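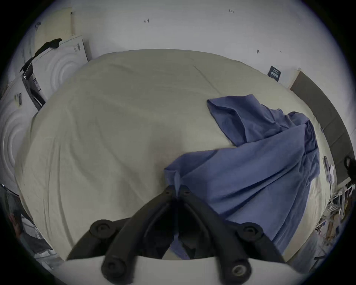

Does folding on the bed crease the clothes more than folding on a table?
Mostly it depends on how firm the mattress is. A soft one sags under your hands, so smooth each layer as you go.

Laundry corner » Folding on the bed
Stiltindale Household Forum – 858 views

marlpit_jen, 21/01/2019
Hello all, and a happy January! I've always tipped the washing out on the bed and folded it there, because I like the room to spread my elbows. My trouble is soft blue cotton. I put it down for a moment and it settles into a heap, and by the time I come back to it there are creases going every which way. Should I be ironing first?

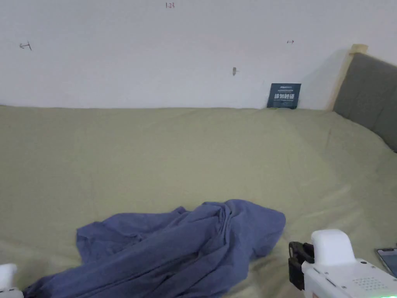
Re: Folding on the bed

oddsock35
I wouldn't iron first, love. Give it a good shake by the corners, lay it flat and stroke it out from the middle – the sheet underneath wants to be fairly smooth too. I did 14 shirts like that last night with the wireless on and quite enjoyed myself.

tansy_and_rye
Sorry, I can't agree! Beds are for sleeping in, and I get terrible backache bending over ours. I fold on top of the washing machine, straight out of the drum, and it saves carrying everything about.

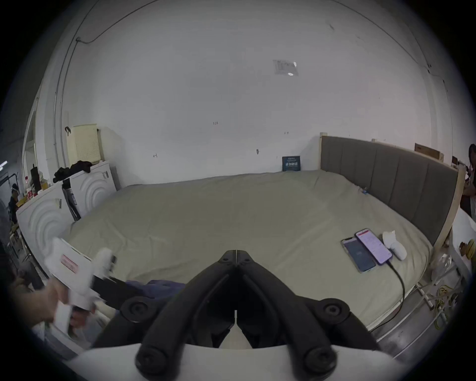
pegbag
The top of the machine is far too small for anything bigger than a tea towel, Tansy, and mine ends up as a dumping ground anyway. Kneel beside the bed on a cushion and your back will thank you.

marlpit_jen
Cushion it is, then. I'll try the shaking as well and let you know how I get on.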